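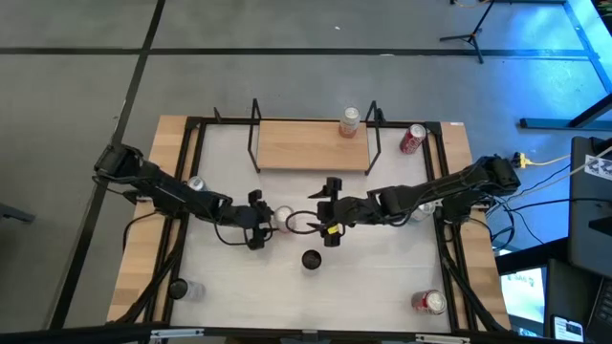 About Anwood

Anwood is a shared workshop and a very small company, in that order. We build robot arms and the tables they work on, and we let other people come in and build theirs. Started in a garage in Cakisstead. Now in a bigger unit, same town, better heating.

Writing this fast because the old about page said "coming soon" for most of a year. Will tidy it up later.

How it started

Nuwan Marikar wanted a robot arm at home to sort the recycling. Didn't want to pay for one. Bought motors, printed parts, burned out two motors, bought more. Ruwan Gunawardena lived close by and had the better soldering iron, so the whole thing moved to Ruwan's garage one February and stayed there.

First arm could pick up a sock. Not always the sock you wanted. Second arm was stiffer and had a proper gripper, and once you have two arms that mostly match, you put them on one table and see if they can hand things to each other. That's still most of what we do.

What we're building now

The current project is called Kodikara. Two black arms, one table, pick things up, pass them over, put them down. Cans and cups for now. Cans are good practice. They roll, they're shiny, they dent if you squeeze too hard, and everybody has some in the fridge. Standing up is easy-ish. Lying on their side is where the swearing happens.

The table matters more than people expect. Ours is a white top with a light wood border and black rails, arms mounted on opposite sides so they can both reach the middle. There's a raised wooden shelf at the far side because a flat table only teaches you flat. Reaching up and over without clipping the shelf is a diferent problem and took us ages.

Cable routing is not finished. We know. Kumudini has a plan for it.

The goal for Kodikara is 100 handovers in a row with no drop and no one touching anything. Best run so far is 16. Total handovers logged since we began writing them down: 2,721, good and bad. The log is a spreadsheet on the workshop computer, members can look at it any time, please don't sort the columns.

Who we are

Nuwan Marikar. Arms, motors, anything that spins. Opens up in the morning.

Ruwan Gunawardena. Frames, tables, woodwork. Cut the shelf twice, first one was too short.

Kumudini Rathnayake. Wiring and power. Came to one open evening to fix a fan and ended up redoing the whole power board. If you want to plug in something big ask her first.

Tamunoemi Nwankwo. Software, and the person who answers the emails. Wrote the handover code, then threw it out and wrote it again.

Asanka Uddin. Runs the build classes and keeps the parts drawers in order. Put screws back where they came from or Asanka will find you.

The workshop

Open to members afternoons and evenings, till 10 pm. Benches, two printers, a drill press, a small saw, hand tools, a lot of clamps. Bring your own laptop and your own safety glasses if you have them, we've got spares if you don't.

You don't have to be building a robot. Most people are, sort of. Right now there's a curtain opener, a chess arm, a cat feeder that's got out of hand and somebody's plant waterer on its third pump.

Tape lines on the floor by the arm table mean stay behind them when the arms are live. Say "live" out loud before you switch on. Say it loud enough.

Classes

One regular class at the moment, called Mirnillow after the first arm (long story). You build a small desk arm over six evenings and take it home. Cost is $100 plus parts. No experience needed, if you can use a screwdriver you'll be fine. Teens welcome with an adult.

Week one is all frame and no motors, sorry. Week two gets better. By week four it moves.

We're working on a second class for people who've finished the first one and want two arms on one table. Not ready. Ask Asanka to put you on the list.

Things we sell

Not much yet. Arm kits in small batches when we have time to pack them, and table frames cut to order. The drawings for the table are free, just email and we'll send the latest set. If you build one send us a picture, and tell us what you changed, becuase we'll probly copy it.

Getting in touch

Email is best. Phone rings in the back by the saw and we miss it. Come by any afternoon, knock hard, side door.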